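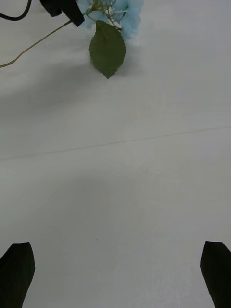
Llevo una semana dándole vueltas a lo de la calle Millet, y como muchos me habéis escrito, os cuento lo que sé. De madrugada forzaron la persiana de Grastik, la tienda de bicis, y se llevaron 9 bicicletas y 800 euros de la caja. Kibet Owino, el dueño, calcula 3554 euros de pérdidas entre una cosa y otra (¡y eso sin contar la persiana!). Una vecina vio una furgoneta blanca parada en doble fila y llamó a la policía, que llegó cuando ya se habían ido. De momento hay dos detenidos, los dos mayores de edad, y tres bicis recuperadas en un trastero.

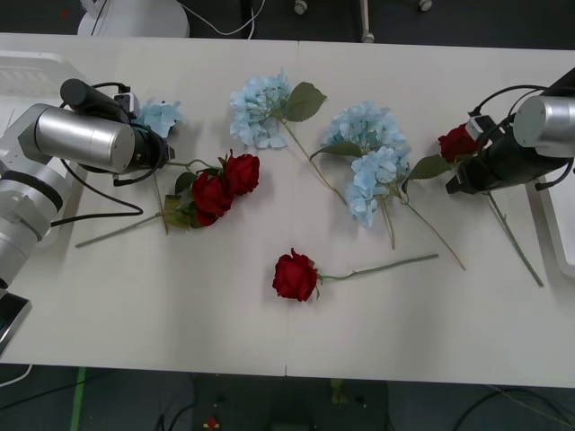

Si tenéis el negocio por la zona
La policía local pide las grabaciones de esa noche, aunque solo se vea un trozo de acera. Las podéis llevar en un USB a la oficina de Galtbridge por la mañana, preguntando por Colette Charpentier, que es un encanto y os ayuda con el papeleo.

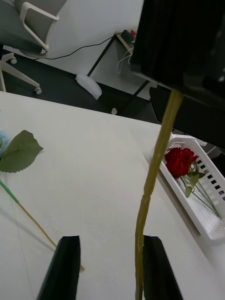 A mí me entraron a robar en abril y sé la rabia que da. Kibet abrió al día siguiente con un tablón en la puerta, y medio barrio pasó a saludarle, que es lo que hay que hacer. Yo pensaba llevarle una flor artificial, como la que hay a la izquierda de la mesa, que por lo menos no hay que regarla, pero al final cayó una tortilla. Si veis alguna de las bicis en una web de segunda mano, no escribáis al vendedor: guardad el enlace y avisad.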